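A Cupboard Full of Lessons

At Fluvside, teaching a machine to tidy a shelf takes patience, strong tea and a great many goes at the same small job

The old tram depot at Stustitz still has its big sliding doors, and on a January morning they let in a draught that finds you wherever you stand. Rovance has the far end of the building, past the bicycle racks and a kitchen where someone has labelled every mug. I had been told to come at nine and to wear two jumpers, and I was grateful for both bits of advice.

The project they run from there is called Fluvside, after the lane outside, and its purpose is easy enough to put into words. They want a robot that can put things away and fetch them again in a room it has never seen before. To get there they don't write out instructions for each movement, as people once did. They gather examples, hundreds upon hundreds of them, each one a short record of a job being done with the gripper, and they give the lot to a learning system and let it find the patterns for itself.

So the daily work is a good deal more like rehearsing a village play than I had expected. A person guides the arm through a task, lets go, sets everything back and begins again — a little to the left this time, or with the goods turned round. The target is 200 examples for each task before anyone moves on to the next. On the day I visited they had kept 178 of the current batch, and the mood at the kitchen table was very cheerful indeed.

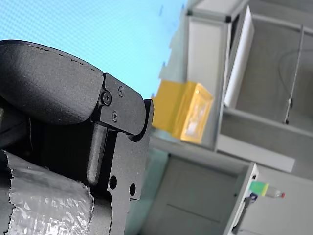
Issue 774

What surprised me most was how homely it all is up close. There is crinkled silver tape wrapped round part of the gripper, and what it works among is white shelving, a yellow box, a little bottle with a green label and a red cap — the kind of thing you might find in any cupboard of your own. I had pictured something out of a car factory, and I said so, and was kindly told that everybody does.

The shininess of things is a constant topic of talk. A glossy surface looks quite different from one side than it does from the other, and a learner that has only met it under one lamp may be badly thrown by the next. The team therefore shifts the lights between runs, and the angle of approach too, and keeps a notebook by the kettle (a real paper one, ruled in green) of every change that was made. The shelving was bought from Kubíček, a shopfitter two streets away, who has since supplied extra boards and a fair amount of free advice on levelling them.

I asked whether the failed attempts were thrown out, and this set off the longest conversation of the morning. Some are, if the recording itself has gone wrong. A fumble that is put right halfway through is treasured, though, for it shows the system how to get out of trouble. Those are marked with a star in the notebook, and there were 3 on the page I was shown.

By noon the draught had eased and I had been offered a turn at the controls, which I took, and made a thorough mess of. My attempt was written down all the same, with no star.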